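Giving up the second car

We sold the second car in May. It was a small hatchback, it had 3,218 miles on it from the past year, and most of those were me driving to the grocery store and back. The insurance bill came in, I looked at it for a while, and then I listed the car. Povilas Mockus from my old office bought it for his daughter. He didn't haggle much.

I expected the mornings to be the hard part. They're fine. The bus stops at the end of Alley, and the ride to Skevthorpe takes 30 minutes if the lights are kind. I read, or I look out the window. I've finished two library books that I had renewed so often I was embarrassed to return them.

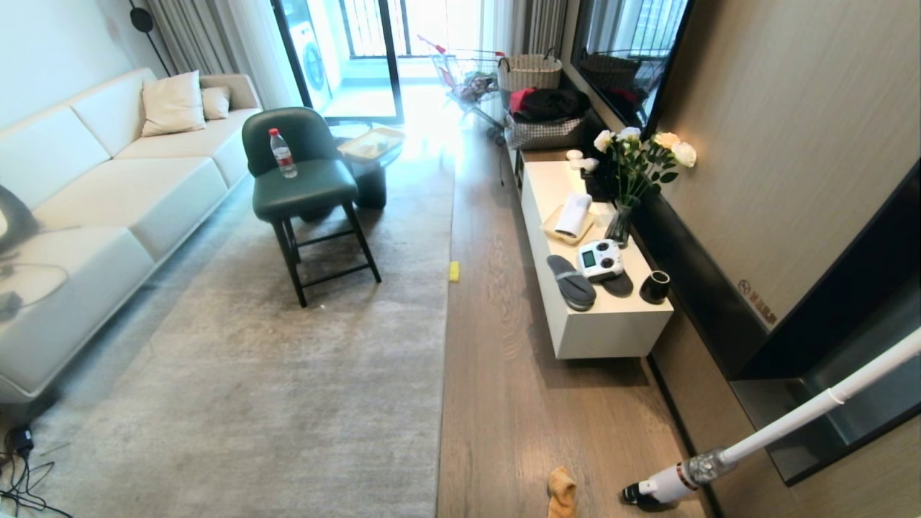
Groceries took more planning. I used to go whenever we ran out of something, so we had four jars of mustard and no rice. Now there's one big shop with the car and whatever I can carry home on foot during the week. I bought a backpack with a stiff base for this. Milk goes at the bottom, bread on top. I've forgotten that order twice.

The one thing I do miss is leaving a place when I feel like it. We had dinner at Saturnino Bustamante's in May and had to keep an eye on the clock for the last bus, which goes at 10:40. He offered to drive us. We said no and then walked very fast.

I haven't added up the savings yet. The insurance is gone and so is the parking permit, but I've bought a bus pass and better shoes. I'll do the math once the winter is over and I know how many taxis I gave in to.

2 comments
Share this post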